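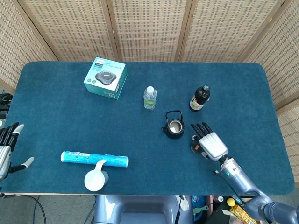 Issue 57

So the Jerlow starter kit has been living with me since October, and I keep getting asked if it's worth the money, so let's get into it.

Quick recap if you missed the last issue. Jerlow sells a subscription pack for people who run two-armed robots. You pay 549 dollars up front and you get 20 task cards, the Illent control software and a phone number you can call when things go sideways. You bring your own robot and your own household stuff. I went through my kitchen cupboards and came back with a little black teapot, a water bottle, a dark glass bottle with a black cap and a white measuring scoop, and that was plenty to get going!

Setup took me one long evening. The Illent software wants you to do the hand calibration before anything else, and it really means it – I skipped a step and had to start over. After that it was smooth. The card steps are written in normal English, which I can't say for the Ngubane pack I tried last year (pretty binder, terrible instructions).

What I like best is how the cards mix shapes. A long tube lying on its side asks for a totally different grip than a teapot with an arched handle, and a scoop is its own little headache with that curved handle. The cards tell you to put them close together too, so the fingers have to find their way between things. I use a cloth cover on my table and I'd suggest you do the same, I just like how it feels under small stuff. My teal one is kind of fuzzy and I love it.

Gripes? A couple. The software logs out every time my laptop goes to sleep. The log is capped at 500 runs before you have to export it, and the export button is buried three menus deep. And shipping from Iloston was slow, so order early if you have a date in mind.

Would I buy it again? Yes, I would, but I'd wait for a sale. If you already own a good set of practice tasks, the cards alone won't wow you. If you're starting from zero like I was, it saves a ton of head scratching.

Next issue I'll go through the drawer and cabinet cards, and I'm still working on card 20, so send tips if you've beaten it.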